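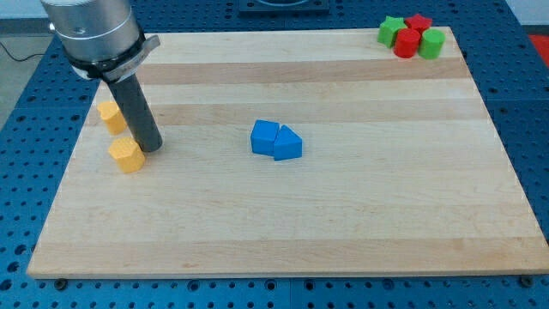
Stab am Arm, Holzbrett mit den Klötzen, Stand heute Mittag

Arm schiebt Klötze nur manchmal gerade — woran liegts?

Arben Nedeljković
30. April

Hallo zusammen, muss gleich wieder los, deshalb kurz. Wir bauen in der offenen Werkstatt an einem Schiebe-Projekt. Arm mit Stab unten dran, kein Greifer, der soll Klötze auf einem Holzbrett verschieben und nach Farbe zusammenstellen. Steuerung läuft über Floto, Kamerateil hab ich selber zusammengestückelt.

Problem: Würfel geht halbwegs. Die gelben mit den vielen Kanten drehen sich weg, sobald der Stab nicht genau mittig trifft. Die runden hauen seitlich ab. Und wenn zwei aneinander liegen (so wie die beiden blauen), meint meine Erkennung, das wär ein Teil, und er schiebt irgendwo in die Lücke rein.

Schon probiert:
— langsamer fahren, 20 mm/s statt vorher deutlich mehr. Bisschen besser, aber zäh
— Stab tiefer gesetzt, dann kratzt er hinten am Brett
— Brett neu verschraubt, sitzt fest
— andere Beleuchtung, bringt bei den aneinanderliegenden nix

Spiel im Handgelenk hab ich geprüft, da wackelt nichts. Die Höhe über dem Brett passt vorne, hinten anscheinend nicht. Brett ist verleimt, vielleicht verzogen?? Hat jemand sowas schon gebaut? Im Juni wollen wir das beim Werkstattfest zeigen, bis dahin sollte es laufen.

Gruß Arben

Stundel

Zwei Baustellen, nicht mischen.

Erst das Brett. Stahllineal drauf, einmal längs, einmal quer, einmal diagonal. Verleimte Leisten arbeiten, gerade in ner Werkstatt wo im Winter kaum geheizt wird. Wenn du hinten kratzt und vorne Luft hast, kanns aber genauso gut schief liegen. Also Stab langsam an fünf Punkten runterfahren, Papierstreifen drunter, Höhe jeweils notieren. Daraus ne Ebene rechnen und die Z-Höhe beim Fahren mitführen. Kannst dir das Hobeln sparen. Bleibt in der Mitte trotzdem ein Fehler übrig, ist das Brett krumm und du brauchst mehr Punkte.

Dann das Schieben. Mit einem einzelnen runden Kontaktpunkt dreht sich alles, was du nicht genau auf der Linie durch den Schwerpunkt triffst. Das kriegst du mit Tempo nicht weg. Mach kurze Schübe, 5 mm, Bild holen, Lage neu bestimmen, Kontaktpunkt korrigieren, weiter. Sieht ruckelig aus, funktioniert bei mir aber auch mit runden Teilen. Schrumpfschlauch über die Spitze hilft auch noch etwas, glattes Material rutscht an den Kanten gerne ab.

Zu den aneinanderliegenden: erst trennen, dann sortieren. Stab seitlich an die Fuge setzen und nur einen der beiden wegschieben. Dafür musst du natürlich die Fuge finden, bei gleicher Farbe über die Kontur, einspringende Ecken suchen. Bei Rot neben Grün reicht die Farbe.

Oprea

Würd einfach nen breiten Schieber drucken und unten dran klemmen, so ne Art V. Fertig. Den Stab braucht doch kein Mensch.

Arben Nedeljković

@Oprea Stab soll bleiben, mit V komm ich zwischen eng stehende Klötze nicht mehr rein. Hatte ich schonmal überlegt.

@Stundel danke!! Lineal gerade drangehalten, quer ist gut, diagonal seh ich Licht drunter. Mach das mit den Messpunkten am Wochende. Bei den kurzen Schüben: holst du wirklich nach jedem ein neues Bild? Meine Auswertung braucht 600 ms, das zieht sich dann ganz schön.

Stundel

Ja, nach jedem. Auf kleinen Ausschnitt um den Klotz beschränken, dann gehts deutlich schneller. Das volle Bild nur am Anfang und wenn er den Klotz verloren hat.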